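Search this community Search

What should we budget for before buying a second two-arm robot station?

Posted by benchfull, January 10, 2025

We're a small repair and resale shop for bags and luggage, and since November we've been running one two-arm station that handles backpacks: open the zippers, check the pockets, close everything up again. I love this thing! I want another one, and I have to put a plan in front of my business partner that doesn't fall apart when she starts asking about the small stuff.

The arms themselves are the easy part, because Vesano quotes them as a pair and the price is the price. What I can't pin down is everything around them. For the first station we spent 1371 dollars on extras that weren't in the quote, and I only know that because I went back through the receipts. Rails, cable trays, corner posts, wall panels, tape, more tape. We also went through three sets of gripper fingers. My working number for the second station's extras is 1000 dollars. Is that too low? And should I buy all of it at once or build it up over the year?

Our current setup with a bag on it:

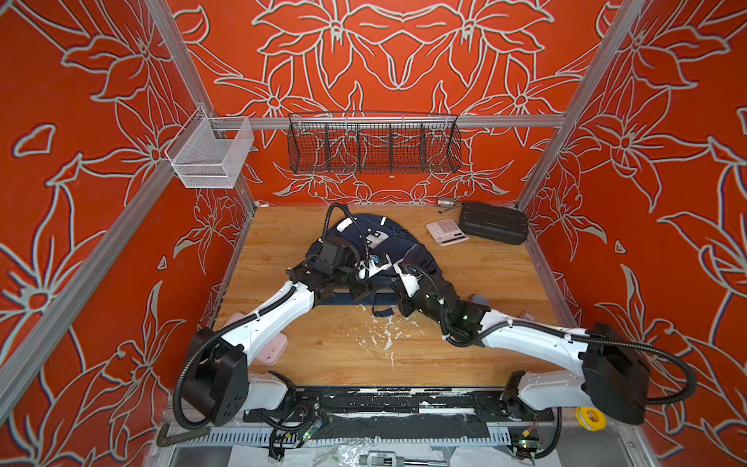
Merunen_fan replied that 1000 is fine if you already own the tools, and too low if you don't. "You paid for a lot of learning the first time," the reply went on. "You won't buy the wrong brackets twice. But put the fingers on their own line and don't let them hide under extras."

pocketsquare

Seconding the separate line for fingers! We do soft goods too (mostly totes and lunch bags) and the fingers are what we reorder most. Metal parts last and last. Anything that rubs against zippers and webbing all day gets tired, and you want the spare in a drawer before you need it.

Here's how I'd split the budget, going by our own shop:

Arms and controllers, one order, one supplier. Mixing brands to save a little cost us weeks.

Frame, table top and walls. Gillies cuts aluminum posts to length and the last batch we got from them was 253 dollars with the corner hardware. I was thrilled with that.

Cables, and the trays and loops to keep them out of the way. Buy longer than you think.

Cameras. If you want one on each wrist, price them with their cables and mounts, since a quote that says "camera" often means the camera and nothing else.

Spare fingers, spare screws, a spare camera cable.

Your own hours. Put them in even if you don't pay yourself for them. Ours took around 3 weekends, and I'd happily do it again, but your partner will want to see it.

On timing, I'd buy the arms and frame together and let the rest trickle in. You'll change your mind about camera spots the minute you see the first bag from up close.

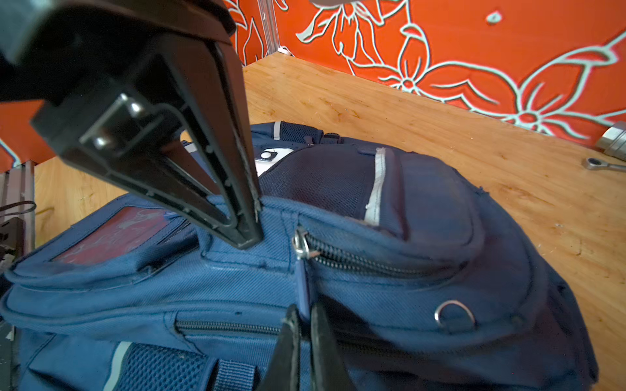 Can the second station share spare parts with the first? It can if you order the same arm model and the same finger mounts, so write both part numbers into the plan now and ask Vesano how long they expect to keep selling them.

That one point can save you a whole extra shelf of spares. It also means you can swap a gripper across from the other station on a bad day and keep at least one of them going.

drawer_of_bits

just get the Drallen bundle, comes with a table

benchfull

Thank you all, this is so useful! I looked at the Drallen bundle and the table is too shallow for our bigger packs, but I'm going to ask if they sell the cable kit by itself. Fingers are getting their own line. I'm raising the extras to match what we spent last time and if we come in under, great, that goes toward spares. Will post the full sheet once my partner has had her way with it.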